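Cevwood End-Grain Cutting Board: Six Months In
Posted 2025-10-26

I bought the large Cevwood board back in April, after putting it off for longer than I'd like to admit. My old board had a bow in it you could see from across the kitchen, and it rocked every time I leaned on a squash. I kept folding a dish towel under one corner and telling myself it was fine. Then an onion rolled off the low side, down behind the stove, and I sat down that same evening and ordered a new one.

It cost me $241 with shipping, so let's get that out of the way. That is a lot of money for something you hit with a knife! I looked hard at the Plodley, which sells for nearly 100 dollars less and has very cheerful reviews, and I even had it in my cart overnight. My sister-in-law has one, though, and when I borrowed it over a holiday weekend I found it a bit thin for my taste. It slid when I was mincing, and the juice groove was so shallow that a roast chicken overran it before I'd got the second leg off. If you mostly cut sandwiches and apples, I think you'd be perfectly happy with it and have money left over for a decent knife.

The Cevwood is another animal. It weighs 17 pounds on my bathroom scale and it stays exactly where you put it. The surface has a little give to it, so the knife lands softly and doesn't make that awful clack, and I've noticed I'm sharpening less often (I used to touch up my chef's knife nearly every week, and now I forget about it until a tomato reminds me). The rubber feet are screwed in, which I like, as the glued ones on my last board came off in the first year and I kept finding them in the silverware drawer.

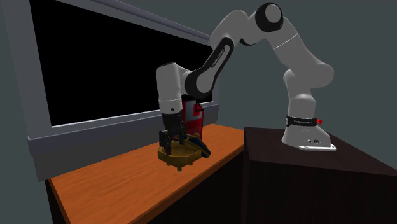 Does an end-grain board need oil before the first use?
Give it two or three good coats of food-grade mineral oil, letting each one soak in overnight, and wipe off whatever is still sitting on top in the morning.

I did three coats on mine and it drank the first two like it had been in the desert. After that I settled into once a month, plus an extra going-over when the ends start looking pale. I've been using the Korletey board oil, mostly because the bottle has a narrow spout and I don't end up with a puddle. The drugstore kind works just as well if you have a steady hand. Please don't use olive oil, however nice it smells on the day. My mother did that for years and her boards always had a sort of tired, crayon-like odor by summer.

For the top coat I tried the Gineo wax, which comes in a squat tin and goes on with a rag. It leaves a lovely soft finish and water beads up on it for a couple of weeks. My one complaint is the lid, which I can only get off with the back of a spoon.

Now for what I don't love about the board itself. The weight that makes it so steady also makes it a real chore to wash. I don't lift it into the sink anymore. I scrape it down, wash it where it sits with a soapy sponge, wipe it with a clean damp cloth, and then prop it up on its side against the backsplash to dry. If you have bad wrists, or a small kitchen where the board has to be put away between meals, I'd go down a size or look at something lighter. The handholds on the short sides are also cut a little shallow, and with wet hands I don't trust them.

It has picked up one stain, from beets, which faded after I rubbed it with coarse salt and half a lemon. There's also a hairline mark near one corner that had me worried in July. I ran a fingernail over it every few days for a while like a nervous parent, and then I oiled it heavily and it hasn't grown. I wrote to Cevwood about it anyway and got a friendly reply the next morning, offering to look at it again if it opened up.

I'd buy it again, in the same size, and I'd skip the matching stand they offer at checkout. I bought that too, and it's holding up cookbooks in the hall.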